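Back on the water at Istthorpe

2020-07-21

The sailing club at Istthorpe has reopened for dinghies, with 12 boats allowed out at a time and slots booked online.
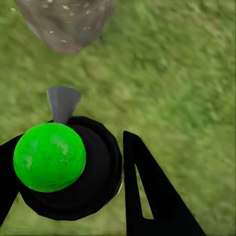 I took the 10.30 slot and had the Ziline rigged in half an hour. She had been under her cover since April and the only damage was a perished bung, which the chandlery in Dristumell had in stock.

Wind was light and from the west. I did two laps of the reservoir, capsized once at the far buoy through not paying attention, and came in when my time was up. The changing rooms are still shut, so bring a towel and expect to drive home damp.

Membership for the rest of the season is 46 pounds if you already have a berth. The Villalobos Cup is off for this year. There may be a short series of handicap races in its place, starting once the safety boat has a new engine. I've put my name down.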